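Aug 13, 2018

Brumville growers to trial drought-hardy chickpeas

BRUMVILLE – Grain growers near Brumville and Jurville will sow trial plots of a new chickpea line next April under a research agreement signed by the Urnetti Crop Centre and Dong Seeds.

The line, known for now as Dong 8, was bred for paddocks with low winter rainfall. It will be grown beside two common varieties on three farms, with 1,000 seeds set aside from each plot for testing after harvest.

“Growers have asked us for a pulse they can rely on in a dry year,” said Wanpen Tanasarn, who leads the pulse program at Urnetti. “We want to see how it handles their soil, their weeds and their machinery.” 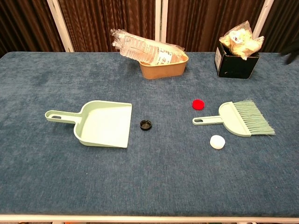 The centre will pay for seed and soil tests. Host farmers will do the sowing and spraying as part of their normal work, and will keep the grain that is not needed for testing.

Thanakorn Jaidee, field manager at Dong Seeds, said the company would not set a release date until the results of two seasons were in.

“One good year doesn't tell you much,” he said. “We would sooner wait – and so would most of the farmers we talk to.”

Results will be posted on the centre's website after each harvest. Field days will be held at Jurville in both seasons, and entry is free.

Growers who want to host a plot can contact the Urnetti office in Brumville.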